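About the bin picking group at Wernen

We are a small research group at the Wernen School of Engineering. Our subject is how a robot can take objects out of a bin when it has not met these objects before, and how it can learn this from its own attempts, without a person marking each picture by hand.

The group was started by Mariama Annan, who came to us from a packing company and had seen there how much time is lost when a new product arrives and everything must be taught again. Comfort Yakubu joined one September to write her thesis and stayed. She is now responsible for the learning part, and Mariama for the robot cell and for our students.

Our method

Our method is called Ilora. Many systems first try to recognise the object and then look up a stored grasp for it. Ilora does not have a list of objects. It looks at the contents of the bin, proposes several positions for the gripper and gives each of them a score. The robot tries the best one. After the attempt the result is written down together with the score, and during the night the model is trained again with all the new results.

The difficult part for us was soft things. A soft object changes its shape when a finger touches it, so a score which was correct before the contact can be wrong one moment later. For this reason we added a second, short estimate, made when the gripper is already low in the bin and before it closes. We call this step Sement. It can move the fingers a little or cancel the attempt and start again from above.

What we have found

In our last series the robot made 3,000 attempts with soft and hard objects mixed. With Ilora alone, 1,287 of them ended with the object lifted out of the bin. With Sement added, and the same number of attempts, it was 1,862. We are pleased with this difference, but flat objects lying against a wall are still a problem – the fingers have very little space there, and the robot cancels too often.

Working with us

We take two thesis students each year. You should be able to program, and you should have patience with cables. We also do short studies for companies; the first of these was for Lockwood, who sent us their cleaning products to try. Please write to the group office at the school, and say in a few lines what you would like to pick.
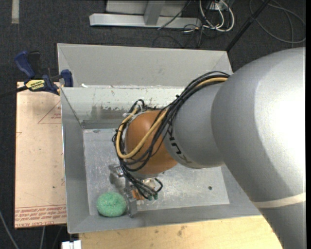 The KUKA arm in the bin, with the gripper beside a green sponge-like object.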